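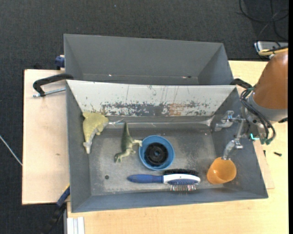

Mererid Gronow wrote to ask whether a plain metal bin could stand up to daily use by a household that never puts anything away, and whether the Skastmont was worth the price over a plastic tub. Her letter arrived in July, when a pair of the bins had already been in service with this publication for two winters.

3 min read

The Skastmont Utility Bin is sold singly or as a pair. It is a rectangular, open-topped container in painted metal with sloping walls, intended by the manufacturer for workshops and mudrooms. This publication purchased its units at the regular retail price through Metstead. No samples were accepted.

Capacity is satisfactory. One bin accommodates the ordinary contents of a family room floor, including toy dinosaurs, a small bowl and a hairbrush, with enough space left that each item can be found without emptying the whole. The slope of the walls makes small objects easy to reach. It also means that anything round tends to travel toward the middle when the bin is carried.

The finish is the principal weakness. Paint on the inner wall has scratched and chipped near the bottom, exposing dark gray metal, and a patch of rusty orange-brown has appeared there. The floor of the bin is scuffed and scraped. Purchasers who intend to store damp items should consider a liner. The second bin has received lighter use and its walls remain smooth.

Noise should also be mentioned. Hard plastic toys dropped into an unlined bin can be heard in the next room, and households with sleeping infants may prefer the Machala canvas bin, reviewed previously. The Machala is quieter and lighter, but it slumps when half full and cannot be wiped clean as quickly.

On a wooden tabletop the bin should be lifted and set down, never pushed. Felt pads are not supplied. The Fatonix adhesive pads used by our staff stayed in place through 13 weeks and were then replaced.

The Skastmont is recommended for toys, tools and dry household goods. It is not recommended for bathrooms or for use outdoors. In reply to the letter, a plastic tub will cost less and will not rust, although the tubs we have kept for a similar period have cracked at the corners.

126 shares
2 comments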